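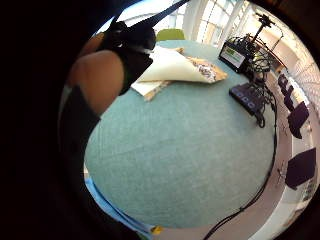
Ticket 1335: round table, green top, games room
Status: open
Raised by: Gemechu Degefa, Tuesday

Problem: grease mark on the teal top. Size of a 2p. Wraps being eaten straight off the cloth again, napkin underneath is not enough.

Tried so far
- blotted with kitchen roll. Bit better
- cornflour, left 2 hrs, brushed off. Mark lighter but stil there
- Vusar spray on a hidden bit first. Left a ring, DONT use

Next: Clostus foam, soft brush, work inwards. If no good, ask Torkico for a price on re-covering.

Also cables on the right hang over the rim. Need tying up before somone catches a sleeve.

Plates are in the cupboard. Please use one.

2 comments

Cai: washing up liquid, tiny drop, lukewarm water. Worked on our card table
Gemechu Degefa: ta, will try before the foam

Related tickets
Wobbly leg, side table
Napkins run out again
Crumbs under table

Share 6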